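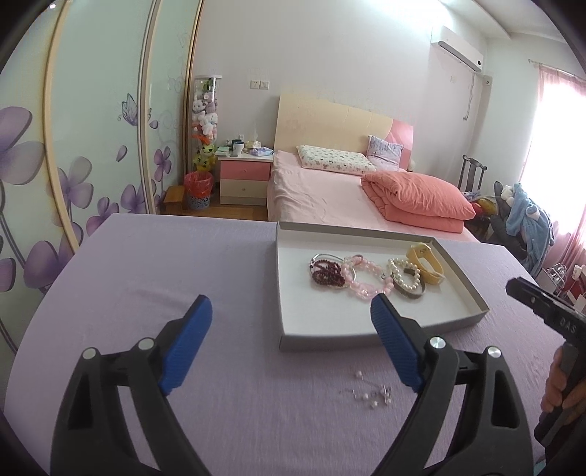 Pearl slip is a fault in two-finger grippers in which a small, smooth, round object shoots out from between the finger pads as the jaws close. It was first described by the Udanetti project, which records people sorting jewellery with hand-held grippers so that robot arms can learn the same work. The name has since spread to beads, dried peas and ball bearings, but pearls remain the classic case, and a wonderfully stubborn one.

Cause

A pearl touches each pad over a very small area. If the two contact points are not directly opposite each other, closing the jaws pushes the pearl sideways as well as holding it. On a ribbed pad it may settle into a groove, or it may ride up on a rib and roll. Metal fittings add a twist of their own: an earring picked up by its post end tends to swing round until the ball faces the gap.

Soft surfaces make the fault harder to spot. On crinkled bedding a dropped earring sinks into a fold, and the recording carries on as though the grasp had held.

The Cloltusside trials

The fault was studied closely at Cloltusside in October, in a run of 1,000 grasps on mixed jewellery. Pearl slip was logged 60 times, and 40 of those cases involved single earrings. Bracelets hardly suffered at all, as the string keeps the beads from rolling away. Chains had a different trouble – a loose end would catch on a neighbouring piece and drag it along.

Test layouts placed single pearl earrings on cloth near a ring and a fine pearl chain, with the bulkier bracelets kept in a shallow box lid. 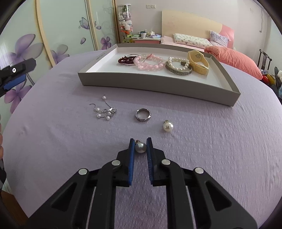 Remedies

The Parix method, published on Nov 19, 2019, asks the operator to close the jaws in 3 stages, with a short pause after each. The pause gives the pearl time to settle, and a pearl that is going to roll usually does so gently enough to be caught. It is a lovely bit of low-tech thinking and needs no new parts.

Ezzat pads, which have a shallow dimple at the tip, grip round objects well but are clumsy with flat bands.

Safety

Slipped pearls rarely travel fast, though beads on a hard floor are a slipping hazard. Recordings containing the fault are normally marked as failed grasps and kept – a robot can learn a good deal from them.

See also: Grasp failure; Finger pad; Chain drag

Contact the editors | © Udanetti | Back to top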